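The Block Cell at Stolbridge, Open for Business Again

Jaxon Dhillon, 2021-12-07

The sorting cell went back together this week after its finger pads wore down to the point where it was more or less stroking the blocks. For those joining late: two arms, one table, a heap of colored blocks and some bins to put them in. A toddler does this job for crackers. Ours needs a torque wrench and a maintenance log, and I am the one who keeps the log.

Pads first. We swap them every 400 grasps in theory and whenever Akyol gets tired of the dropping noise in practice. Old pads off, wipe the fingers down, new pads on, two screws each side, snug and then a hair more. After that comes a slow close on a block to check that both tips land at the same moment.
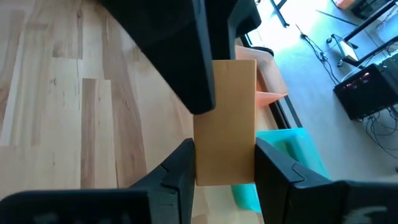
If one tip arrives early, the block gets shoved sideways before the other finger has a say, and the arm then carries on as if nothing happened. The cure is to re-zero the gripper and run the close again. I allow 30 minutes for this and have never once finished inside it. The spare pads come from our Pulville store, in bags labeled in August by someone with beautiful handwriting and no idea which size was which. Check them with calipers.

Cables next. Every loop near a wrist needs enough slack for a full turn and not so much that it goes fishing in the bins. Jimen likes them tight, I like them loose, and the cable ties have been cut and replaced more often than the pads – we are now on a truce and a fresh bag of ties.

Last job is the table check: bins in a row at the back, blocks put out any old how, both arms parked up high before anyone reaches in.
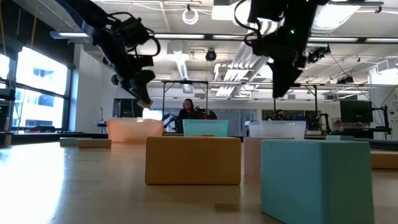 Still on the list

Relabel the Pulville bags. Order more ties. Find the good hex key, last seen in Akyol's coat.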